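Sat 21 May

Rain since the morning, so I stayed inside and finally opened the big box of bricks. I bought it at the flea market in Lorham for 35, and the woman told me there were 1,000 pieces in it. I did not believe her, so today I counted. It took me almost the whole day, with a break for soup. The result is 1,569, and my back hurts.

I sorted first by color and only after that by size. I think this was a mistake. When all the reds are together in one bowl, the eye gets tired and every piece looks like the same piece. With size first, the fingers do half of the work. Next time I will know. The grays I did in the better way and they were finished in one hour – the reds needed two and a half.

The long list: plates are now in the shoe boxes, slopes in the tea tins, wheels in the blue bowl from Kildale that has the crack. For the windows and doors I have no place yet. I put them in an envelope and wrote "windows" on it, then I found six doors more and had to write again.

What I was looking for all the time were the red ones with three studs in one row. I want to build the old station at Plusenard as I remember it, with the red line under the roof, and for this line the three is the best length. Two is too nervous and four does not fit between the windows. I tried it on paper with a pencil. There are many twos and many fours in the box, of course. The threes hide among the fours, and you have to turn each one to the light to be sure.

My lamp is too weak for this work. After five o'clock I mixed dark red with brown several times and had to empty the tin and begin again. I should move the table nearer to the window, but then the door of the cupboard does not open.

I also washed 700 of them in warm water with a little soap. They are on towels in the bathroom now, and I must step over them to brush my teeth.

Tomorrow the base of the station, if the gray plates are dry. I still need to decide how wide is the platform. In my memory it is very wide, but I was small.

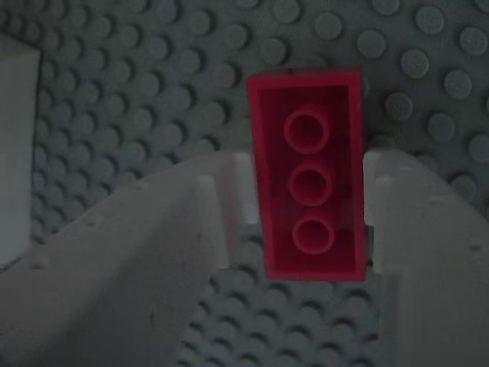 A red three, studs up.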